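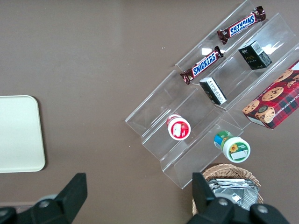 Cliludus (software)

Cliludus is a grasp planning package for robot arms that pick small packaged goods from shelves and trays. It was written by Radomír Kubíček and first released in February as a module of the Flokier control suite.

Operation

The planner takes colour images from a camera at the wrist and proposes a grasp for each item it finds. Clear acrylic stands are a known difficulty, as glossy reflections along the shelf edges can be mistaken for the edges of a packet. Candy bars, small boxes and lidded jars on stepped tiers are handled by separate grasp models. Foil pouches stacked in a basket use a slower routine, which takes 2 images before each attempt.

Versions

Version 27, dated 2021-06-30, added support for tilted boxes and raised the limit on stored item models from 400 to 787. The older Prins file format can still be read but not written.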